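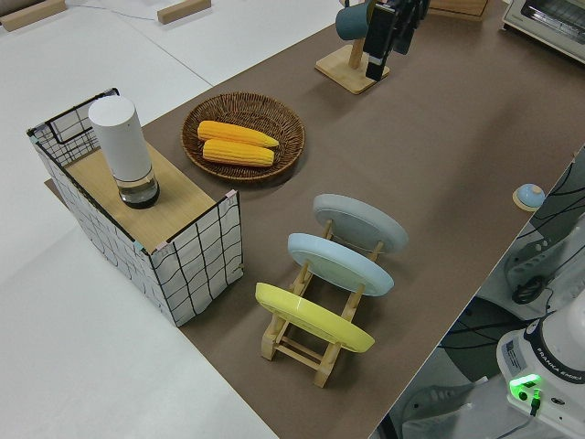 A reader who signs off only as "still drying up" wrote in after the November issue to say that a dish rack left out on the worktop is a dish rack that never gets emptied. Fair enough! I used to be just as bad, and then I gave the plates a proper home on the table and stopped bothering with the cupboard at all (the one at Minen Road sticks, and I'm tired of fighting it).

I do like a bit of colour at tea time, so my everyday plates don't match and never will. A yellow one goes down first, then whatever comes to hand.

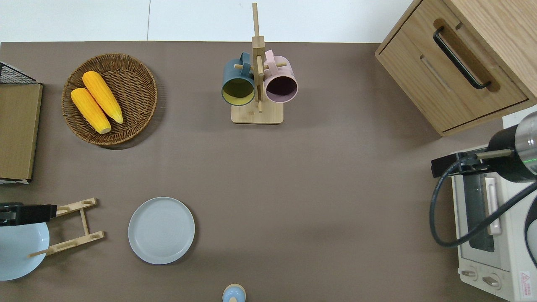 The mugs live on a wooden tree, handles over the pegs, and I can grab one without looking. Mine holds 4 if you're careful, though I'd stop at two or three if yours are the chunky sort. 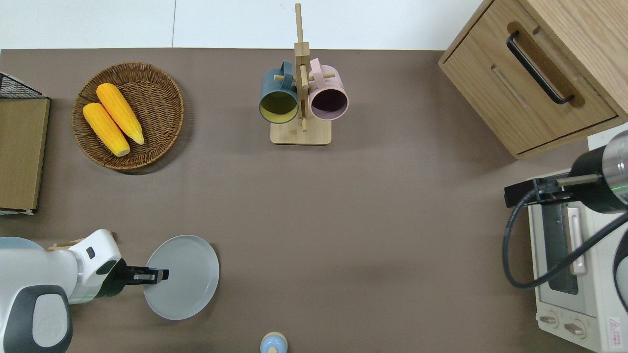

One reply on the Cellow noticeboard argued that corn belongs in the fridge and nowhere else, full stop. Well, yes, if you're keeping it for days! Mine sits in a round basket until supper, and then it goes under the grill with more than 100 g of butter between 6 of us. No regrets. 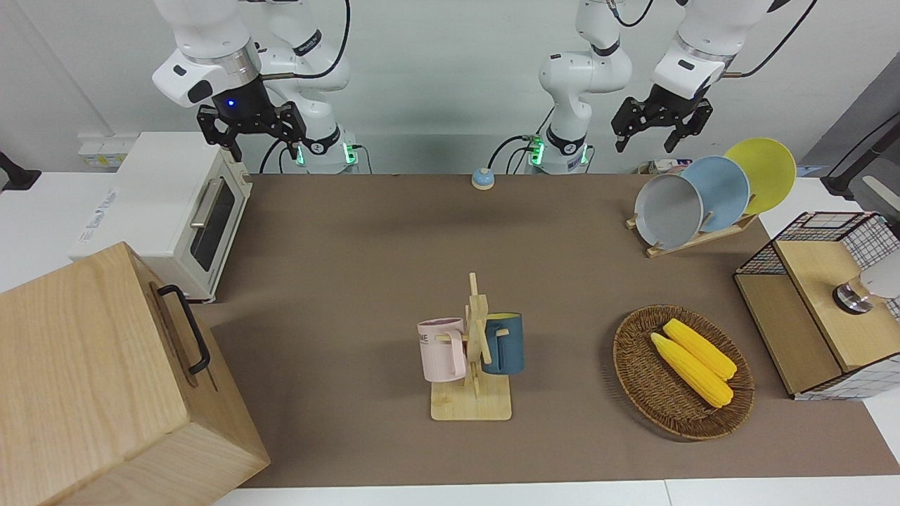
Kitchen Corner

Next time I'm having a go at drawers, mostly the one where the string ends up. Send me your worst.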